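Reports > Market Education > Progress

August, by Ehsan Ansari

Thank you again for your patience while we got the Brodthorpe currency workshops up on their feet. I know the spring numbers looked thin, so it is a pleasure to write with something fuller — and to say that 107 people have now finished the beginner course on exchange rates, stop orders and reading a weekly chart.
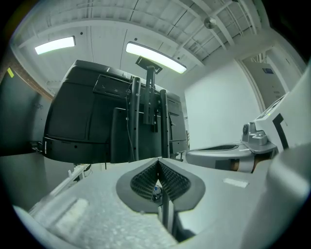
The practice accounts are still the part people like best. Everyone starts with 1,000 pretend dollars and trades one pair for the length of the course. The middle balance at the end was 972, and I was rather pleased with that, as last year's group lost a good deal more in the first week of rate news!

Naseri has renewed our price feed at the old rate. The Killent evening group is full, with some 20 names waiting. 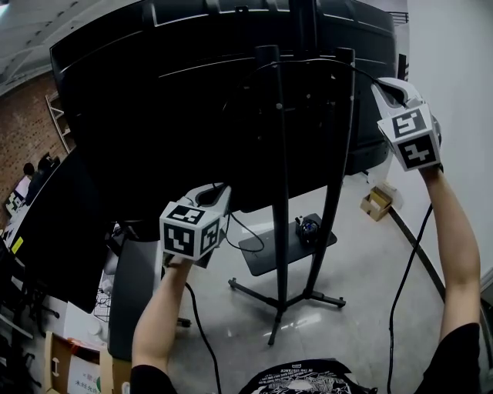 Two hand-held grippers with patterned marker cubes.

We would like to move part of the travel money into a second evening group at Pulov, and I'll send the revised budget sheet once the room cost is settled.

We use cookies to remember your settings. Accept | Manage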